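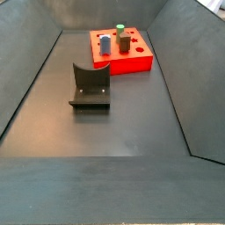 4.3 Changes in task content at the sorting stations

The move from bench work to cell work at Flistholm took place over two production periods. Before the change, the 12 operators in the returns hall handled each wooden or plastic toy from opening the carton to signing the completeness slip. The work was divided by product family, and an operator normally stayed with one family for a full shift. After the change, four cells supplied by Fundosora took over the handling of shape sorters and stacking toys. All other families remained on the benches. The comparison below is therefore limited to sorters and stackers.

We coded task content from three sources: the written work instructions, shift logs kept by the operators, and observation at the cells and benches. The logs contained 2155 entries after duplicates were removed. Each entry was assigned to one of five task types: handling, checking, recovery, preparation, and recording. Entries that described two tasks were split only where the operator had given a separate time for each. Both authors of the coding scheme, Kekana and Steyn, coded a shared portion of the logs and settled differences by discussion.

Handling fell sharply, as expected. On the benches it had been the largest task type by time. At the cells, the operator places the toy and its pieces inside the enclosure, starts the cycle, and takes the toy out at the end. The arm picks up each piece and tries it in the matching hole. A piece which does not pass is set aside for a person to judge.

Preparation rose. This was missing from the original plan for the hall, which allowed no time for it beyond loading. The cell depends on the pieces being upright and within reach at the start of the cycle, and the written instruction at first said only that they should be "placed ready". In practice the operators worked out their own layouts. Figure 3 shows one arrangement: three pieces stand on top of the sorter base, towards the back, and the base sits behind a black fixture on the enclosure floor. Other operators stood the pieces on the floor beside the base. The choice mattered to them for different reasons. Those who used the top of the base said that loading could be done in one reach. Those who used the floor preferred to keep the holes clear so that they could look them over before starting.

Figure 3. Enclosure interior with a red shape-sorter base. A blue, a green and a brown piece stand on its top surface; the star-shaped and round holes are towards the right.

The two layouts were not treated as equal by the control software. The version in use during the first period (Plurnelico, release 4) assumed floor placement, and pieces on the base were sometimes reported as missing. Operators responded by moving the pieces and restarting, an action for which the log had no code. It was entered as "other", as "reload", or left out. We recoded such entries as preparation where the free text made the cause clear, and as recovery where it did not. The figures for preparation in the first period should be read as a lower bound.

Recovery work was new as a task type for these product families. On the bench, a dropped piece was picked up as part of handling and was never recorded. At the cell, a dropped piece stops the cycle. The operator opens the guard, replaces the piece, closes the guard, acknowledges the stop, and chooses between resuming and restarting. Most operators chose to restart, including in cases where the instruction advised resuming. Interviews suggest two causes. The resume screen did not show which pieces had already been tried, and a resumed cycle that failed a second time was counted against the station on the daily sheet, while a restarted cycle was not. The second cause was removed when the sheet was revised in April. The first remained at the end of the study.

Checking changed in kind more than in amount. Bench operators described checking as something done with the fingers during handling: a rough edge or a swollen piece was noticed while it was being pushed through. Cell operators see only the pieces that have been set aside. Several of them reported that they now handle faulty pieces almost exclusively and find it harder to say what an ordinary fit feels like. One operator kept a known good set at her station for comparison. The practice spread to the other cells and was later written into the instruction, with the sets drawn from stock and replaced after 2000 cycles.

Recording stayed close to its earlier level in time per shift, although its content differed. The completeness slip was replaced by a screen entry generated by the cell. Operators confirm the entry and add a reason code for any piece set aside. They may also write free text. Its use declined during the second period, and the interviews give no single explanation. Some operators considered the codes sufficient by then. Others had stopped writing comments after receiving no reply to earlier ones.

The effect on job rotation is harder to separate from other changes in the hall. The supervisor, Hendricks, introduced rotation between cells and benches during the second period in response to complaints about standing time. Operators who rotated logged fewer restarts per shift than those who stayed at a cell, but they were also the more experienced group, and the design does not allow the two factors to be told apart. Pay grades were unchanged throughout. Preparation and recovery did not appear in the grade descriptions, and the operators' representatives raised this point in the review meeting of April 22, 2023. The outcome of that review falls outside the study period. Section 4.4 deals with the training given before the cells were installed and with the informal instruction that took place at the stations afterwards.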